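Handout 6: Cords, Chargers and the Back of the Desk
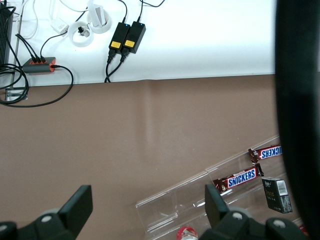 Mohsin Lodhi
Course Instructor, Setting Up a Home Workspace
Rindel Adult Learning, Room 28

Welcome back, everybody, and thank you for the lovely notes about last time's drawers! Today we move to the part of the desk most of us would sooner not look at – the corner where the power comes in.

Take the two black adapters first. One overlaps the other, and I'd like yours to sit apart, with a little air on every side. The tiny blue lights are handy things to keep in view, so lay your adapters with the light facing up, and stick your own name tag somewhere that leaves the yellow label readable.

The white rings on the left are cable organizers, and I'm very fond of them. Wind the spare length loosely (a tight wind is hard on a thin cord) and leave enough free to reach the plug without tugging. White cords are best kept with white cords, if you have both colors.

Now for the long black cable that spills down onto the brown tabletop in that big curve. When we practice at the Stascombe tables, please gather yours back up before you do anything else, or your elbow will find it.

Snacks get a tray of their own, like the clear one with the Snickers bars. I do keep something sweet within reach when I'm sorting cords – it's slow work, and you're allowed.

For next time
Read chapter 2 of the Rothe booklet.
Bring one tangled cord from home, the worse the better.
Sketch where each cord on your desk begins and ends.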